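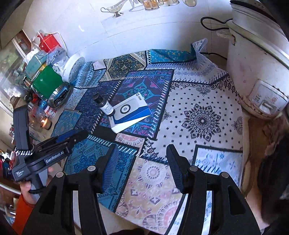
# Small Bottles & Little Boxes: Your Questions

Hi, I'm Sipho Le Roux, and I run sorting sessions for kitchens in Ekley. (Just kitchens! I tried a garage once and was sore for a month.) These are the questions that land in my inbox over and over, mostly about the small stuff: dropper bottles, flat little boxes, tubes, sachets, all the bits that end up behind the tea. I add to this page whenever a new one comes up, so the order makes no sense at all.

## Why do you start with the small stuff? My big problem is the pots.

Pots are easy, you know what they are and you know whether you cook with them. A little bottle with tiny print on it can hold up a whole afternoon. I'd much sooner do those while everyone is fresh and the coffee is still hot, then coast through the pots after lunch.

## Do I have to clear the counter first?

Only enough to work on. Shove everything to one end, pile it up, don't worry about how it looks. I need a patch the size of a big tray and that's plenty. If you wait for a completely clear kitchen you'll be waiting until August.

## Do you really put a tablecloth on a kitchen counter?

I do, and I love it! Glass bottles roll and clink on a hard counter, and a cloth quiets all that down. It catches drips from old droppers too, and when you're done you can carry the whole thing to the washer.

My favorites are the patchwork prints, the ones printed to look like pieced panels with a zigzag "stitch" around each block. The blocks make handy sorting squares. Keepers on the turquoise, mystery items on the navy, and so on. Real patchwork is lovely but please don't put your grandmother's quilt under a leaky bottle of vanilla.

## Won't a busy pattern make it harder to see things?

People ask me this a lot and I get it. White boxes show up beautifully on anything. Dark glass can get a bit lost on a navy or purple block, so I lay those bottles on a lighter panel if there's one free. If you find the print tiring to look at, turn the cloth over. The back is usually paler.

## What do I do with a dropper bottle if I can't read the label?

Try a bright lamp held low from the side first, faded print sometimes comes up that way. If you still can't read it, it goes in the mystery group and it does not get sniffed, tasted or tested on your wrist. Anything that might be medicine goes back to a pharmacy that takes returns. Please don't tip it down the sink.

## Should bottles stand up or lie down?

Standing up for storage, always, especially with a dropper cap, where the rubber bulb can get sticky and soft if liquid sits in it. While you're sorting, lay them down if you like so the labels face you. Just don't wander off to answer the phone and leave them that way for two hours. (I've done it. Fish sauce.)

## Box or no box?

Depends what's printed on it. If the box carries the directions or the date and the bottle doesn't, the two stay together and I put them side by side from the start so they don't get split up. If the box only repeats what's on the label, I recycle it and enjoy the extra space.

Flat boxes file nicely on their edges, like records. A shoebox lid makes a decent tray for them.

## I have a glass-front cabinet and everything in it shows. Help?

Oh, these are my favorite thing to argue about. My sister-in-law says only nice dishes belong behind glass. I say use it for whatever you reach for every day, mess and all, since you can see what you're low on without opening a door. What I'd keep out of it is dark glass bottles that say to store away from light, and anything a child would find interesting.

The real trouble is usually what piles up *in front* of the glass. Boxes on top of bags on top of packages, and then the door won't open and the cabinet becomes a museum. Deal with that pile before you touch a single shelf.

## What about all the plastic bags and packaging?

Pick one container and let it be the limit. Bags that fit can stay, bags that don't can go to the store drop-off. A rectangular tub works better than a round one here, you can push it against the wall.

## And lids with no bottoms?

Put them in a bag with a note on it saying what month it is. If the bottom hasn't turned up in two months, good-bye lid. Lids with holes in them get one extra chance from me, they're handy for rinsing berries or standing brushes in.

## How long does it take?

For one stretch of counter plus one cabinet, I set a timer for 20 minutes, stop for a drink, and go again. Most people do three or four rounds before they start getting silly and keeping everything. That's when I call it a day.

My own record is 18 dropper bottles from one shelf, in a kitchen out in Flaltcombe. The owner had been sure there were two!

## Can two people sort at once?

Yes, and it goes better if you split the job by side of the counter and agree on a middle. Both of you grabbing at the same bottle is how bottles get knocked over. One person picks up, the other reads out the label, then swap.

## Do I need to buy organizers?

Not before you sort. Please. I've met so many acrylic trays that fit nothing. Do the whole thing with jar lids and shoeboxes, live with it for 10 days, then measure and go shopping if you still want to.

## Do you come to Wornetano?

I do when I can get two kitchens on the same trip, so bring a neighbor. Send me a note with the length of your counter and what's worrying you most, and I'll write back, usually in the evening once my own dishes are done.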